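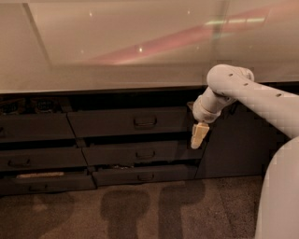 We moved to Osholm in November and I promised myself to write down what I learn about renting a home in a second language. I did not do it. Now I have some free evenings, so I will try here, in small pieces. 1/19

First, the word "furnished". In my language it means there is a bed, a table, chairs, plates and even a corkscrew. In our first listing it meant one sofa and a curtain rod. Please ask for a written list before you travel to see the place. 2/19

The second word is "utilities". I understood all of them. The agent understood water and trash. The difference was 112 a month in winter, and we had not planned for it. 3/19

I keep a small notebook for such words. One page for each. On the left I write what the dictionary says and on the right what the person in the office meant. For many of them the two sides do not look like relatives. 4/19

"Normal wear and tear" has two pages in my notebook. I asked three people and received three answers. The lease from Admont (our agency) explains it with one sentence about carpets. We have no carpets. 5/19

A question I would ask now at every viewing: which way do the windows look, and what is across the street at night? We visited at noon, when every street is quiet and every room is bright. Go back once after dark, if you can, and stand outside for ten minutes. 6/19

Also please open the water in the shower and in the kitchen at the same time. I felt very rude the first time I did it. The agent did not even look up from his phone. 7/19

About the deposit. Ours was 1,441, paid before we had the keys. I asked for a receipt with the address, the date and the word "deposit" on it. They first gave me a receipt that said only "payment". I asked again, and they printed a new one. It took two minutes. 8/19

I want to say something about asking again. When you speak with an accent you become afraid of the second question. You think the first answer was clear for everyone else. In my experience it was often not clear for everyone else either. 9/19

My method is to repeat with my own words. "So if I understand well, I pay for the heating and you pay for the repair of the heating?" Then I wait. Sometimes there is a long silence, and after it comes the real answer. 10/19

Later I send the same sentence by email, the same day, in a friendly tone. "Thank you for your time, I only want to confirm..." This email saved us 400 when the heating did need a repair. 11/19

Somebody asked me yesterday about the move-in checklist. Yes, fill it in, every line, even if the agent says it is only a formality. We wrote down two scratched doors, a loose towel bar, a window in the bedroom that closes only if you lift it a little, and the smell in the hall closet. I did not know the polite English word for this smell. I wrote "old soup". 12/19

Keep a copy of the checklist with both signatures. I keep ours in the same folder with the lease and the birth certificates, and my husband finds this too much. 13/19

Insurance: we took the cheapest renter policy from Ersoy and I read it with a pencil. It was 31 pages. The part I did not expect was that a bicycle in the basement was not covered, but the same bicycle in the apartment was. So for one winter we lived with a bicycle. 14/19

Neighbors. In my country you bring something sweet when you move in. I was not sure if people do it here, so I asked online and read many opinions, some quite angry – I did not know that cookies can make people angry. In the end I baked a lemon cake and went to four doors. Two opened. One of these neighbors now takes our packages and we water her tomatoes. 15/19

A small thing about mail. Write your name on the mailbox on the first day, spelled exactly like in your documents. Our name has a letter that does not exist here, and for some weeks we were three different families. One letter from the bank traveled to Grostholm and came back with a very tired envelope. 16/19

For the ones who are looking now: I made a spreadsheet with 512 listings before we found ours. I do not recommend this. After some weeks I could not remember which bathroom belonged to which kitchen. If I did it again, I would stop at twenty and visit more of them. 17/19

What I still do not understand: why the lease says "the Tenant shall" in every second line and "the Landlord may" in the others. A friend who teaches English told me that "shall" is almost dead in normal speech. It is living very well in our lease – I counted it on page one and then gave up. 18/19

Next time I will write about giving notice, and about the word "prorated", which has three pages in the notebook already. If you have a rental word that confused you, please send it to me and tell me what it was supposed to mean. I will answer slowly but I will answer. 19/19

Added on Jul 21, 2018: several of you wrote "hookups". Yes. The listing said "washer hookups" and I also thought there would be a washer. It has its own page now.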